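Kids' Science Desk | Plants | How Flowers Work

Why Do Flowers Have Petals?

A flower is the part of a plant that makes seeds. To make a seed, a tiny grain called pollen must reach a part called the pistil. Pollen is made on thin stalks called stamens.

Most plants cannot move pollen far by themselves. Wind carries it for some. Grass is one of these, and its flowers are small and dull.

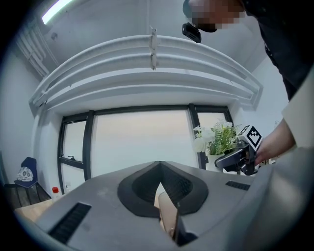 Other plants need insects. Petals work like a sign. Their color and smell tell a bee that there is sweet liquid, called nectar, inside. The bee lands, drinks, and picks up pollen on its hairs. At the next flower, some of the pollen rubs off.

White petals are easy to see in dim light — many moths fly at dusk and visit pale flowers.

A wild rose has five petals. Many garden roses have far more, and people chose those plants over many years for their looks. A fabric rose copies the petals only. It has no pollen and cannot make seeds.

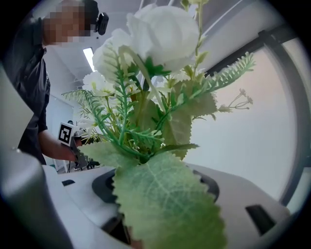
By the Bendura Young Readers staff
January 2022

Once pollen reaches the pistil, the petals have done their job. They dry out and drop. The base of the flower swells and becomes a fruit. On a rose, this fruit is called a hip — the seeds are inside it.

Words to know: pollen, pistil, stamen, nectar, hip.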